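Caster Rolling Resistance and Floor Marking in Shared Study Rooms

Project report, Applied Materials and Wear
Yolandi Masilela and Fiona Nisbet
Submitted in May

Summary

The project compared the marks left on resilient flooring by two types of office chair caster. A hard nylon wheel and a soft-tread wheel of the same diameter were rolled over samples of sheet vinyl under a fixed load. Rolling force, groove depth and loss of gloss were recorded. The soft tread left shallower grooves but needed more force to start moving. Dust on the floor had a larger effect on gloss than the choice of wheel.

1. Background

The study rooms in the Mackay building were refloored with sheet vinyl two years ago. Dull arcs have since formed at the desks. The building office asked our course whether the cause was the chairs, the cleaning method or the flooring itself. We took the first part of the question as our project. The cleaning method was outside our scope and is mentioned only where it affected a result.

A caster loads the floor over a very small area. A hard wheel deforms little, so the contact patch is short and the pressure high. A soft tread spreads the load and loses more energy in each turn as the rubber flexes. Swiveling adds a further effect: when the direction of travel changes, the wheel scrubs sideways before it trails correctly, and any grit under it is dragged along the surface.

Most of this scrubbing happens close to the desk. A seated person makes short moves back and forth and turns often, and long straight runs are rare. Wear tests that use straight strokes only will therefore tend to understate damage. Chair design also matters, as the share of weight carried by each wheel changes when the sitter leans back or rests on one armrest.

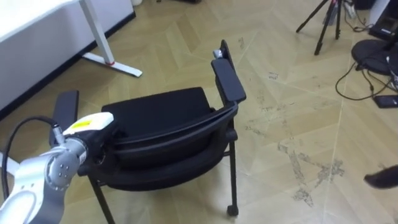 2. Materials and method

Samples were cut from one roll of Brinano sheet vinyl left over from the refloor. Each was bonded to a flat board and left for a week before use. The casters were bought new from Workmont, one set in nylon and one with a polyurethane tread. A total of 18 samples was prepared, divided equally between the two wheels.

The test rig was a sliding carriage with a single caster and a stack of weights. A crank moved the carriage along a short track, and a stop at each end forced the caster to swivel before the return stroke. Each sample received 2000 strokes. Pulling force was read from a spring scale at the start of the run and again every 100 strokes.

For each wheel, 3 samples were dusted with fine sand before the run. The rest were wiped clean. Groove depth was measured with a dial gauge at the middle of the track and at both ends. Gloss was measured with a Vultach hand meter borrowed from the paint laboratory.

3. Results

On clean samples, nylon produced a visible groove at the swivel points and a faint line along the straight part. The polyurethane wheel left no line that the dial gauge could resolve on the straight part, and a shallow dish at the swivel points.

Starting force was higher for polyurethane in every run. The difference narrowed as the tread warmed and did not close. Nylon readings stayed nearly flat throughout.

Sand changed the order of the gloss results. Dusted samples lost more gloss than clean ones with either wheel, and the polyurethane tread picked up grains and carried them into the next stroke. Two nylon samples had to be rerun after the carriage stop worked loose.

4. Sources of error

The spring scale was read by eye and the two of us did not always agree on the value. Later readings were all taken by the same person. Room temperature was not controlled. The load was constant, whereas the load under a real chair shifts with posture. Used casters collect hair and fiber around the axle, and we tested only new ones.

5. Recommendations

Polyurethane casters should be fitted to the chairs on the vinyl floors. Dry dust mopping at the desks should come first, as it costs less and the gloss results favor it. A follow-up project could repeat the dusted runs with worn casters and a load that varies during the stroke.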